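見学・実演時の運用
Grisard 双腕ピッキングセル 設置・運用ガイド(Umidham 展示室版)

本章は、セルを来客に見せる日の準備、実演、片付けについて述べる。通常の立ち上げは前章までの手順で済んでいるものとする。まだ済んでいない場合は本章を閉じ、前章に戻ること。見学者が玄関で靴を履き替えている時点で前章を読み始めた担当者が過去にいたが、お勧めはしない。

対象読者は、実演当日に操作を担当する人と、その隣に立って説明をする人である。この二役を一人で兼ねることは可能だが、話しながら操作すると、たいてい話の方が先に終わる。

準備するもの

・操作端末(充電済みのもの。棚の上段にある方)
・有効化スイッチ
・床用の養生テープ
・実演用の品物。飲料のボトルと缶
・品物を入れるコンテナ
・手首カメラの映像を映すモニター
・見学者用の案内札
・乾いた布

注意:品物は必ず登録済みのものを使う。近くの自動販売機で新しい種類を買ってくると、セルは初対面の相手として扱う。結果は見ものだが、見学会向きではない。

見学区域の設定

1. セルの非常停止ボタンがすべて解除位置にあることを確認し、一つずつ押して、動作が止まることを確かめてから戻す。
2. 床に養生テープで見学線を引く。線の位置は設置図に従う。目分量で引いた線は、来客の人数に応じて内側に寄ってくる傾向がある。
3. 見学線の内側に椅子、傘立て、上着、紙袋を置かない。
4. モニターを見学線の外側に向ける。操作者からも見える角度にしておくと、同じ画面を見ながら話ができる。
5. 案内札を立てる。文面は「動作中は線の内側に入らないでください」。「危険」とだけ書いた札は、写真を撮りに来る人を増やすため廃止した。

注記:一回の見学人数は12名を上限とする。13名のときは二組に分ける。一人くらいなら、という相談は毎回あるが、その一人はなぜかいつも一番背が高く、一番前に立つ。

作業台とコンテナの準備

1. 作業台の天面を乾いた布で拭く。洗剤は使わない。
2. 作業台の上にあるものをすべてどける。部品、名刺、ペン、付箋を含む。セルは名刺交換に対応していない。
3. コンテナを作業台の奥に据える。重ねる場合は縁がきちんとはまっていることを、手で押して確かめる。
4. 品物をコンテナに立てて入れる。寝かせた品物にも一応は対応するが、成功するまでの時間が長く、説明役の話題が持たない。
5. ボトルはふたを締めた状態で入れる。締めたつもりではなく、締める。
6. 両方の指の内面を目で見て、欠けやはがれがないかを調べる。表面が多少こすれている程度は使用できる。溝の中に異物があれば、停止状態で取り除く。

注意:指の交換は電源を落としてから行う。見学者の到着後には交換しない。工具を手にした操作者の姿は、見学者に要らぬ期待を抱かせる。

映像の確認

1. 操作端末で「カメラ」を開き、「手首」を選ぶ。
2. モニターに映像が出るまで待つ。出ない場合は配線を疑う前に、モニターの入力切替を確かめる。これまでの「カメラ故障」の報告は、大半がこの項目で解決している。
3. 両方の指先が映っていることを確認する。片方しか映らないときは、カメラの取付角度がずれている。
4. 明るさを「自動」にする。窓のカーテンは実演が終わるまで動かさない。途中で開け閉めすると映像の明るさが変わり、認識のやり直しになる。日差しが気持ちのよい日ほど、誰かが親切に開けてくれる。
5. 端末で「待機姿勢」を押し、腕が止まってから手を離す。

実演の手順

1. 見学者を見学線の外側に案内し、非常停止ボタンの位置を説明する。押してもよい人は操作者と説明役だけであることも伝える。この説明を省くと、赤いものは押してみたいという年齢の方が必ず現れる。年齢に上限はない。
2. 「これから動きます」と声に出して言う。
3. 有効化スイッチを握り、端末で「低速」を選ぶ。
4. プログラム一覧から「Allmont 実演」を選ぶ。名前の似た「Allmont 試験」は選ばない。こちらは最大速度で動く社内用で、一度選んだ人は二度と間違えない。
5. 「開始」を押す。腕はまずコンテナの方を向き、しばらく動かずにいる。これは認識の時間であり、故障ではない。
6. 品物をつかみ、作業台に置くまで、操作者は画面を見るのと同じくらい腕そのものを見る。
7. 一品目が置かれたら、いったん「一時停止」を押す。質問はここで受ける。
8. 再開するときは、もう一度「これから動きます」と言う。
9. 全品目が終わったら「待機姿勢」に戻し、有効化スイッチを放す。
10. 拍手があった場合は受けてよい。ない場合も手順に影響はない。

注記:一回の実演は32分を見込む。腕が動いている時間はその一部にすぎず、残りは、人の仕事はなくなるのかという質問に充てられる。答え方は章末の想定問答に載せてあるが、読み上げると余計に不安がられるので、自分の言葉で話すこと。

つかみ損ねたとき

実演中のつかみ損ねは起こる。起こらなかった日は記録に残しておくとよい。後で誰かが喜ぶ。

1. 腕が自動で再試行する場合は、そのまま見守る。再試行は2回まで行われる。
2. それでもつかめないときは、腕が待機姿勢に戻り、端末に「要確認」と出る。
3. 有効化スイッチを放し、腕の停止を確認してから、品物の位置を直す。
4. 映像をもう一度確認し、「再開」を押す。

注意:腕が動いている間に、手を伸ばして品物を寄せてやらないこと。つかめずにいる腕は妙に気の毒に見えるため、手を貸したくなるのは自然な反応だが、セルは感謝しない。

注意:つかみ損ねを「わざとです」と説明しないこと。二回目に困る。

開始直前の点検

見学者が線の外側にそろったら、開始前に次の三点だけを見る。ここで新しい調整を始めてはならない。調整したくなったら、それは次回の課題として書き留める。

・両指の間に何も挟まっていないこと
・手前の台の上が空いていること
・ボトルと缶がコンテナに入っていること
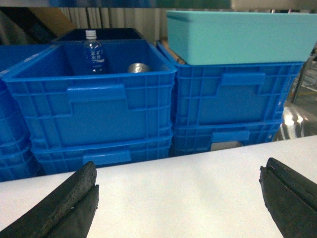 Yufang Liang からは、この点検を見学者にも声に出してやってもらってはどうか、という意見が寄せられた。Pan での公開日に試したところ、線の内側に入る人が目に見えて減り、代わりに操作者の見落としを指摘する人が増えたという。子どもの組がとりわけ厳しく、操作端末の持ち方まで注意されたそうである。本ガイドではこれを任意の手順として認める。採用する場合は、指摘された操作者が言い返さないことを条件とする。

補足:缶の上部だけがコンテナの縁からのぞいているような場合も、登録済みの品物であれば開始してよい。ただし金属面は照明を反射する。認識が長引くようなら停止させ、缶の位置を少しずらす。照明を消して解決しようとした例があるが、見学者も見えなくなった。

よくある申し出と対応

「触ってみたい」
停止中で、かつ有効化スイッチが放されているときに限り、交換用の指の見本に触ってもらう。本体の指には触らせない。見本は操作卓の引き出しにある。返ってこないことがあるので、手渡した相手の顔を覚えておく。

「もっと速く動かしてほしい」
低速のまま続ける。速い動作は社内の記録映像で見せる。映像を見た人の感想はほぼ例外なく「思ったより速くない」である。

「自分の持ち物をつかませてほしい」
断る。眼鏡、財布、携帯電話のいずれについても断る。昨年の1月に一度だけ手袋で応じたことがあるが、持ち主より腕の方が放したがらず、午前の予定がすべて後ろにずれた。

「名前はあるのか」
正式な名称はない。操作者が普段呼んでいる名前があっても、本人の判断で伏せてよい。

終了後の片付け

1. 「待機姿勢」を確認し、端末で「終了」を押す。
2. 主電源を切る。
3. 品物をコンテナから出し、数を貸出表と照らし合わせる。足りない場合は、まず説明役に喉が渇いていなかったかを尋ねる。
4. 床の養生テープをはがす。残しておくと、翌日から職員が全員その線をよけて歩く。
5. 指の内面を乾いた布で拭き、状態を運用記録に書く。「異常なし」とだけ書かず、こすれた箇所があれば左右の別も書く。
6. 見学者から出た質問のうち、答えられなかったものを記録の裏面に書く。表面に書くと点検項目と混ざる。
7. 記録は Hongmei Yao あてに当日中に提出する。翌朝になると、つかみ損ねの回数が減っていることがある。

注記:操作端末は充電台に戻す。上段の棚ではない。準備の項で上段にあると書いたのは、いつも誰かがそこに置くためである。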